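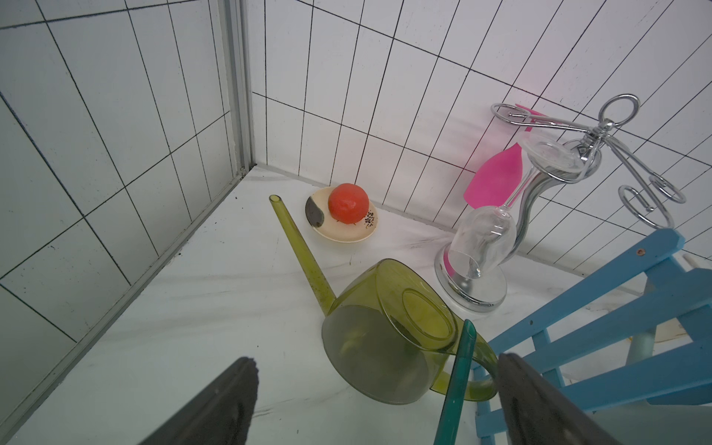 Does a small robot bench need written rules if only a few people use it?

A short written set is worth having at any size, and it should cover who can start the arms, how they get stopped, what goes on the counter and what gets written down after each run.

Review: the Brerel Bench Rules Kit, second edition
Posted 10 June 2018

I've been meaning to write this one up since we bought the kit back in September, and then every time I sat down to do it I found another thing I wanted to complain about or take back. So it's long. Sorry! If you only want the verdict, scroll to the bottom.

For anyone new here, I work on a bench with two arms sharing one counter and a pile of ordinary kitchen stuff. Watering cans, stemware on a stand, dishes, that kind of thing. The arms aren't big and they aren't fast, and that's pretty much how we ended up with no rules at all for the longest time. Everybody knew where the stop button was. Everybody had their own idea of what "reset the counter" meant.

What you get in the box: a spiral-bound guide, 11 laminated cards, a pad of run sheets, a roll of floor tape and a sheet of stickers. The stickers are useless to me. The tape is good tape.

The cards

These are the reason to buy it. Each card has one rule on the front in big type and the details on the back, and they're written in everyday English, which I can't say for the Pylypenko handbook we tried first (I gave up somewhere in the definitions). "Say it out loud before you enable the arms." "Hands out means hands out, sleeves too." "One person owns the stop button. Agree who." That last one changed how we work more than anything else in the kit. We had always assumed that two people near the button meant double the safety, and what we really had was two people each figuring the other one was watching.

The card on shared reach is my favorite, and it's clearly written by somebody who has run two arms across one counter. It asks you to mark where the arms can both get to, decide which one goes first in there, and put that in writing before you ever run them together. We argued over ours for most of an afternoon and I'm glad we did - I had a completely different picture in my head from everyone else.

My least favorite is the one about glass. It says no glass within reach of a moving arm, period. Fine for a classroom, I guess, but if handling stemware is part of the job then you've just been handed a rule you're going to break on day one. And once you break one card it gets easier to shrug at the next one. I'd much rather it said how to do it: eye protection, a brush and pan within reach, stop the arms before anyone picks up a piece. We wrote our own version on the back in marker.

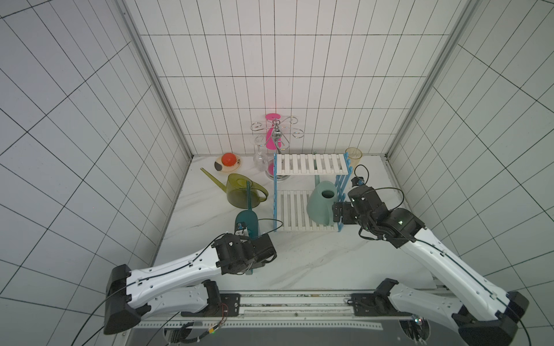 Left arm over the teal watering can, right arm at the handle of the sage-green one.

The guide

A mixed bag. The chapter on setting up the counter is really good. It wants you to have a written starting layout for each task, with a line for anything see-through or shiny, and a note about which way handles and spouts should point. That sounded fussy to me until I compared some of our old run notes. "Cans on counter" is what I'd written, over and over. Upright? On its side? Which can? We have more than one green one! I couldn't repeat those runs today if you paid me.

Now I write things like "olive can in front of the dish, spout toward the back wall, tomato centered on the dish" and it takes me a few extra seconds. The guide also says to note a tipped object as its own thing and not tidy it up quietly between runs. I was so guilty of that one.

The cable chapter is also solid. Check that the loops at the wrist have slack through the full move, check the clips along the link, look for anything trailing down where a sleeve or a chair could catch it, and do it with the power off. It's a one-page checklist and I've copied it out and stuck it up by the bench.

Then you get to the chapter on speed and force, and it's thin. It tells you to "choose a suitable limit" and sends you to your arm's manual. Okay, I understand why they can't give one number for every arm out there, but a worked example would have helped so much. The Tudenora folks do this far better in their free leaflet, where they walk you through picking a limit, testing it against something soft, and writing down what you tested. If you buy the Brerel kit, go get that leaflet too and tuck it in the back.

One more gripe: the guide never quite says that it isn't a safety standard. It's good practice from people who know their stuff, but it won't replace a proper risk assessment of your own setup, and I could see somebody waving it around as if it did. Please don't be that person. Read the real standards for your kind of machine, or ask someone whose job it is.

The run sheets

We've logged 3,774 runs on these sheets so far, so I feel like I've earned an opinion. The layout is great. Task, starting layout, who had the button, stopped or finished, anything odd. The paper is too thin, and the "anything odd" box is tiny, which is silly when it's the box you'll want to read later. Half of mine have arrows running off to the margin.

The guide suggests a full review of your rules every 1,000 runs. We did the first one on schedule, skipped the second (bad, I know) and did another at 3,000. Both times we ended up changing something. The first time it was the order of the start-up callouts, and at 3,000 it was adding a line about putting the rack back in the same spot, something we'd been eyeballing all along.

Would I buy it again?

Yes, mostly for the cards and the counter chapter. If your team is already using the Huletari templates and everyone actually fills them in, I don't think you need this as well - there's a lot of overlap and the Huletari run sheet has a much bigger notes box. If you've got nothing written down, get this one, spend an afternoon arguing over it, and cross out whatever doesn't fit your bench.

Good: plain wording, the shared reach card, cable checklist, decent tape.
Not so good: the glass card, the speed and force chapter, flimsy paper, stickers.

I'd give it four out of five. I'm told refill pads come in a heavier paper now, so I've ordered one and I'll update this post when I've used it for a bit.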